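Print this page | E-mail this page
Reading time: 5 minutes

Ledamura: Teaching a Simulated Arm to Tidy a Desk by Remote Control
Student project report, 2 Oct 2024

Search this site... Go

1. What we wanted to do

Our group picked desk tidying for one simple reason: all of our own desks are a mess. We named the project Ledamura, and the plan was to drive a simulated robot arm through a tidying job by remote control, save every run, and then train a small program to copy what we did. The copying method is called behavior cloning. It gets the camera views and the joint positions from our runs and learns to guess the next move.

We didn't write any rules like "if there is a book, lift it." Everything the program knows about books, mugs and organizers has to come from a person's hand on a controller. That sounded like the easy way to do it in September, when we had one book on the table and lots of confidence. It was a lot more work than we expected and also a lot more fun!

The job has two parts. The books (some of us call them binders, and the task list uses both words) should end up in an organizer, and the mug should stay upright on the table. The person driving picks the order.

2. How we drive the arm

We used a handheld controller that tracks position and tilt. When you squeeze the side button, the simulated gripper follows your hand. When you let go, it stays put, so you can bring your arm back to a comfortable spot and keep going. The trigger opens and closes the fingers. Our control software is called Zernuner, and most of it is glue between the controller, the simulator and the recorder.

Our first version copied hand motion one to one, which felt great in the open air over the table and terrible near anything with walls. A small twitch in your wrist was enough to hit a divider. We added a slow mode that cuts the motion down to 40 percent, and that changed everything. People who had been bumping into the organizer all afternoon could suddenly get down into a compartment and out again.

The driver has two views, one from the wrist and one from across the table. The wrist view is the one you end up staring at when the fingers are close to something.

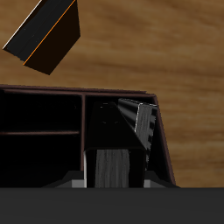 3. Recording the runs

We set a goal of 400 runs and kept 200 for training. That's a big cut, and we argued over it for a while. The runs we dropped had long pauses where the driver was thinking, or a lot of wiggling back and forth before a grasp. A person watching can ignore the wiggling. The training program can't, and it will happily learn to wiggle too (ours did, and it looked very nervous).

Each run begins with the objects in new places. We let the simulator scatter them, and it's allowed to tip things, so a book can start out flat or up on an edge or resting against something else. At first we thought the leaning starts were a bug and wanted to filter them out. Then one of us pointed out that real desks are full of leaning stuff, and we left them in. They are the hardest starts to drive by a long way. If you come in from the wrong side you push the book over, and then you have to decide if you are going to save the run or start again.

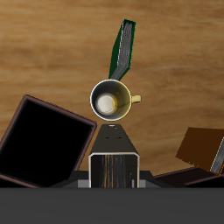 We also had to agree on when to save. Our rule in the end was that a mistake is fine if the driver recovers from it in one clean motion. Those runs turned out to be really valuable! A program that has only seen perfect driving has no idea what to do once it drifts a little, and it drifts all the time. With recoveries in the data it at least has some examples of getting back on track.

Every driver has a style, too. One of us always comes straight down from above, another swings in low from the side. Mixed together in one training set, those two habits confused the program, and it would sometimes aim for a point halfway between them. We wrote a one-page driving guide after that: go high first, line up, switch to slow mode, go down.

4. Training and results

The training part is named Stesska. It runs overnight on the lab computer, and we tested it in the morning before class, which was the best part of the whole project. You press start, take your hand off the controller, and the arm goes by itself.

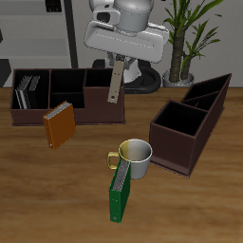 Picking the first target is where the program still has the most trouble. In our own runs we usually took whichever book had the most free space around it, without ever saying so out loud. The layouts make that choice matter a lot: the orange binder can be standing right up against the front of the long organizer while the green one leans on the mug, and then neither is an easy first pick. A person slows down and thinks about the mug. Stesska has no patience for that, and goes for whatever looks most like the starts it has seen before.

We ran 41 test starts with nobody driving. Open layouts went best, and the program was smooth and quick on them, smoother than most of us. Crowded layouts were much weaker. The usual failure was a finger catching on the side of a compartment on the way in, the same thing that got us before slow mode.

5. What we would change

More crowded starts, for sure. We spread our recording time evenly over easy and hard layouts, and the easy ones didn't need that much. We would also write the driving guide before the first run and have everyone practice with it.

Sound would help the driver as well. With no feeling of touch in the controller, you only know you hit a wall when the arm stops following you. We tried a short beep on contact during the last sessions and everybody liked it, but there wasn't time to record enough runs with it to compare.

The next group is going to start from our saved runs under the name Cai. The driving guide and the recorder settings are in the shared folder, and the list of dropped runs is there too, with a note on each one saying what went wrong.

Print this page | E-mail this page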